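Washing new shirts before wearing them, yes or no?
Forum: Home & Household > Laundry

himik68
Posted 01/11/2018
My sister and I have been going back and forth on this all week so I'm bringing it to you people. I bought 3 plain tees from Nostden and wore one straight out of the bag. She acted like I'd licked a subway pole. Her rule is everything gets washed first, even socks. My rule is if it smells fine it IS fine. Who's right?

Prollon
Your sister. There's finish on new fabric and who knows how many people tried it on before you. I wash on cold, no softener, and hang it.

mercedes_carhuamaca
Sister is right!! And not only for the germs. Cotton shrinks, and I'd much rather find that out on day one, when I can still take the thing back (well, some stores, read your receipt) than after I've fallen in love with it. I bought a cardigan last December that came out of the dryer fit for a doll.

himik68
OK but doesn't washing it kill your chance of returning it? That's my whole argument. Once it's been through the machine they won't touch it.

Prollon
So try it on first, at home, tags on. Then wash. You don't have to wear it to the grocery store to know if it fits.

mercedes_carhuamaca
What Prollon said. Also color! Reds and dark blues get their own load the first time, always. The pale ones I don't worry about so much. I love a soft green and those have never bled on anything of mine.
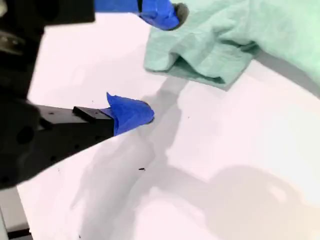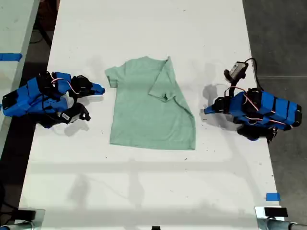 Anyway the greens go in with my towels and sheets and come out the same as they went in. It's the black jeans you have to watch. I ruined a whole set of pillowcases with one pair and I'm still mad.

abdelhamid5
Going to disagree with everybody. I've never prewashed a shirt in my life and my skin is fine. Baby clothes, sure. Underwear, sure. A t-shirt? You're paying for water and soap to clean something that's clean.

Prollon
Clean according to who? It's been in a box and on a truck.

abdelhamid5
So has my cereal.

mercedes_carhuamaca
You don't wear your cereal, Abdel Hamid! Do you at least do the jeans?

abdelhamid5
Jeans I wash inside out, cold, by themselves. I'm not an animal.

himik68
Does anyone do the vinegar thing to set the dye? My mom swore by it, a cup in the rinse.

Prollon
I tried it on a red sweatshirt and the water was still pink after the second wash. Wouldn't bother.

mercedes_carhuamaca
I put a cup in for the smell, that new-store smell. For dye, no, I never saw a difference.

himik68
Fine. The other two are in the machine now. Not telling my sister.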